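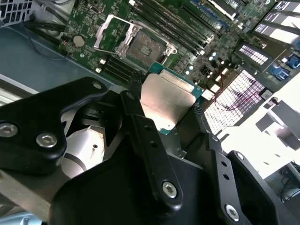

Shiuli Rathnayake 在上一篇底下留言说,旧电脑修它干嘛,2,997 块就能买台新的,还带保修,你一个下午的时间不值钱吗。

看完想了两天。值不值钱这个事,得分开讲。

先说我那台。用了七年,开机慢,风扇响,别的没毛病。拿去店里问,小伙子头都没抬:换新吧,这个没得修。我问哪里没得修,他说配件不好找。回家自己查,配件满网都是,几十块。他不是骗我,我觉得他是真没修过。店里现在的活儿就是贴膜、清灰、劝人换新。

这才是我想说的。修东西的手艺在往下掉,掉得很快,大家还觉得挺正常。

我住的这片以前有两家修理铺,一家修家电一家修钟表兼配钥匙。六月份修家电那家关了,门口贴张纸,转让。老板走之前我去取电饭锅,换了个温控,收我 75。75 块!我当时还嫌贵,锅买来也才三百不到。他说你嫌贵正常,零件八块,剩下的是我认得它坏在哪。这句话我记到现在。

回到 Shiuli 的帐。她算的是:新机器的价钱,减去修的钱,再减去我那个下午。这么算修永远吃亏。可是帐里漏了东西。旧机器里的资料要搬,软件要重装,打印机要重新认,我妈要重新学一遍图标在哪里。光这个就搭进去两个周末。还有旧的那台放哪?我家阳台柜子里躺着三部手机一个平板,都是当年"换新更划算"划算出来的。

也有人说现在的东西集成度高,想修也修不了。一半对。焊死的内存、胶粘的电池,确实难。但是难修有一部分是设计出来的,螺丝换成胶,省几毛钱,顺便把拆机的人挡在外面。Esness 那款水壶我拆过,底盖一颗螺丝没有,全是卡扣,撬开就断,断了就只能扔。做水壶的人会不知道?老款不这样,老款底下四颗螺丝,我爸拧开过不知道多少回。

台式机反倒还留着点体面。能拆,能换,坏哪块换哪块,十几年前的螺丝刀今天照样用。我不懂为什么这种做法慢慢变成了发烧友才讲究的东西,它本来应该是最普通的要求。

Karthikeyan Menon 有次跟我争,说你这是怀旧,效率上讲,工厂做一台新的比人工修一台便宜,市场已经选过了。我说市场选的时候,垃圾没算钱。他说那就给垃圾定价啊。我说好啊,定啊,定了再来比。后来就聊别的去了,谁也没服谁。

我不是说什么都要修。塑料拖鞋断了我也扔。有的东西修起来确实不合算,有的修了还不安全,电热毯这种我劝你别碰。我的意思是,修不修应该是用的人来选,现在很多时候没得选。没配件,没图纸,没铺子,客服翻来覆去一句"建议您更换新机"。

说点实际的吧。保修卡后面能不能印上哪些件可以单买、卖几年?说明书里能不能放一页拆解图?小区能不能给修理的人留个摊位,周五晚上摆两小时也行,卖烤肠的都有位置。学校劳动课能不能教孩子换个插头,别老是拿超轻粘土捏月饼。这些都不花多少钱。一年拿出 1,000 块,够一个班买工具了。

Toko 那边听说有个以旧换新活动,旧机抵两百,排队排到门外。我路过看了一眼,筐里好多机器看着都还挺新的。抵完去哪儿了,没人问,我问了,店员说统一处理。怎么个统一法,她也不知道。

至于我的那个下午:换了风扇,重涂硅脂,中间装反一次,拆了重来。花掉四个多小时,手上划了一道口子。现在开机还是慢,但不响了。Shiuli 你要算我这四个小时多少钱,我真算不出来。那天下午我本来也就是躺着刷手机。

配钥匙那家还开着,上午九点开门,表带他也能换。要去的趁早,他跟我讲房租又涨了。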